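January, late morning. Table finish, Fetby room

Picking up from Wanda's page. She got as far as the second coat on the Nodholm table and left me the tin plus a note that just says "thin!!". OK.

Went over the whole top by hand, 3 passes, with the grain. Block kept wanting to skate where the lines curve, so slowed down there and used less pressure. Vacuum, tack cloth, then left it 22 minutes before oiling bc the room was still dusty from Krawczyk's delivery.

Oil: Fenora clear, 95 ml for the top only, edges not done yet. Wiped back after 15. Probaly should have gone 20, the cloth was dragging by the far end. Humidity 63 on the wall meter, higher than I'd like. Door stays shut pls.

Things to check before coat four
- look at it from low down, window side, lights off. Overhead light bleaches the middle and you can't judge anything there
- fingernail test near a corner, not the center
- any pale marks: try a dry cloth first, then white pad. Do NOT go at it with the 180 again

Wanda Żak wants the color kept pale, so no tinted oil even if the test strip looks nicer. (It does look nicer.) Strip is on the shelf w/ her initials.

Still need: more lint free cloths, a lid that fits the tin, felt for the feet. Edges tommorow if the top isn't tacky. 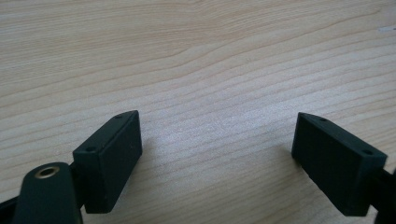 Table top, grain at the middle. Paler where the light hits.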